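Stovari updates take-back rules for small electronics

June 13, 2023

Stovari will accept computer mice, keyboards and cables at five more collection points, operator Vidal said. Batteries must be removed first.

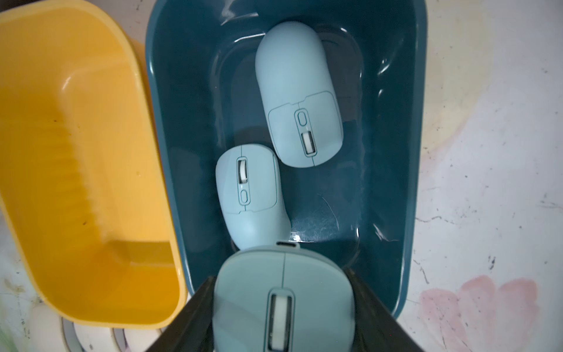 The limit is nine items per visit. Sites in Jidetau and Juter handled over 2000 items in January, according to program manager Jouko Valtonen. Loads are weighed every four weeks.

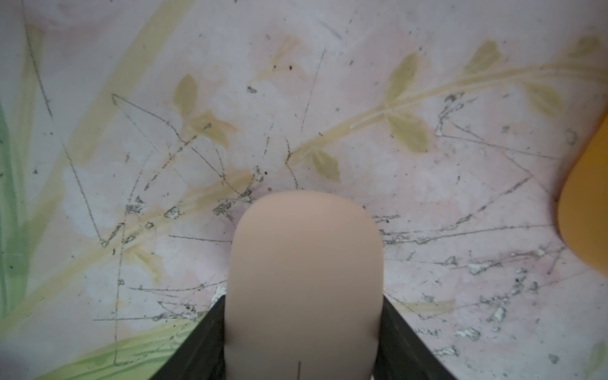
An orange object, at right.

Business waste is still excluded.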